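Inicio · Entradas · Taller · Archivo · Contacto

El brazo que se soltaba a mitad de tarea

Última actualización: 1 de marzo de 2021

Tiempo de lectura: 2 min

Llevaba desde septiembre con un fallo intermitente en la celda de dos brazos y por fin lo tengo localizado. Lo dejo escrito por si alguien trabaja con un montaje parecido.

El síntoma era siempre el mismo. A mitad de un traspaso entre pinzas, el brazo derecho perdía par durante un instante y lo recuperaba solo. Con la toalla no pasaba nada grave. Con las llaves sí: caían a la mesa, y una vez el brazo volvió a cerrar la pinza con mi dedo a 2 centímetros. Desde entonces no meto la mano sin cortar la alimentación.

Primero sospeché del controlador Polteck. Cambié el firmware, bajé la velocidad y repetí 125 ciclos en vacío sin un solo error. Puse otra vez las llaves y el fallo volvió enseguida.

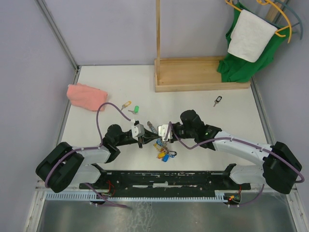

Las dos pinzas casi juntas, con el manojo de llaves colgando entre ellas.

El registro tampoco ayudaba. Guardaba una muestra cada 500 milisegundos y la caída duraba menos de 200, así que casi nunca quedaba anotada. Subí la frecuencia de muestreo y apareció un corte de comunicación con la muñeca, siempre con el codo muy extendido.

Era el cable. Lo había fijado con poca holgura cerca de la pinza y, al estirar el brazo, tiraba del conector. En vacío la trayectoria era más corta y no llegaba a tensarlo. El conector, un Willberg de los baratos, tenía un pin flojo.

He cambiado el conector, he dejado más holgura y he quitado el rearme automático. Si ahora se pierde la comunicación, los dos brazos se paran y hay que rearmar a mano. Es más lento, pero debía haber estado así desde el principio.

Me queda revisar el brazo izquierdo, que lleva el mismo conector, y ver si el paro se puede cablear aparte del programa.

Entrada anterior · Entrada siguiente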